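Desk tidiers wanted (yes, really)

Hello! I'm Osvaldo and I look after the workroom at Turcotte, two floors of desks, shelves and far too many things that live on top of them. I'm looking for people to come in and help us with a set of desk tidying sessions, and I'd love it if you were one of them.

If you're the sort who can't sit down at someone else's desk without straightening the pens, keep reading. If you're the opposite, keep reading too, I've had great sessions with people whose own desks look like a garage sale.

What you'd be doing

You get a white desk with a little raised shelf unit on it, a tray of everyday bits and pieces, and a card telling you how the desk should look when you're done. Put things away under the shelf, clear the top, wipe it down, then muck it all up again and start over. Some cards are dead easy and some are fiddly, especially the ones where everything has to go in under the overhang and you're reaching in half blind (I still knock things over doing those, and I wrote the cards!). You can work standing or pull up an office chair, whichever your back prefers.

There's usually a pack of wet wipes sitting on top of the shelf, so help yourself. The plants stay on the desks. Please don't water them, they've got more than enough admirers already. 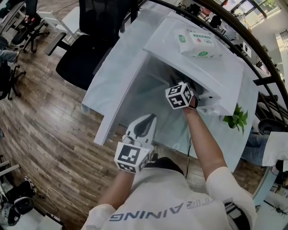
Hours and pay

Sessions run for 2 hours with a proper break in the middle. The rate is $26 an hour, paid fortnightly, and you're paid for the training session as well. I'd like people who can manage 5 sessions over the summer, but if you can only do a few, tell me which ones and we'll see what we can work out. Tea, coffee and biscuits are on us. Parking is behind the Trummont building, come in through the side gate.

Who I'm after

Anyone 18 or over who's happy using both arms and being on their feet for a fair bit of it. No experience needed. You'll be sharing the room with other people at other desks, so a bit of patience goes a long way, and headphones are fine during breaks but please leave them off while you're working. Comfy clothes, closed shoes, hair tied back if it's long.

How to put your name down

Send me a short note through the Turcotte contact page with your name, a phone number and the times that suit you. No résumé, please! A couple of lines about yourself is plenty. Get it to me by 18/12/2025 and I'll ring you back to sort out a training time.

Cheers,
Osvaldo Frota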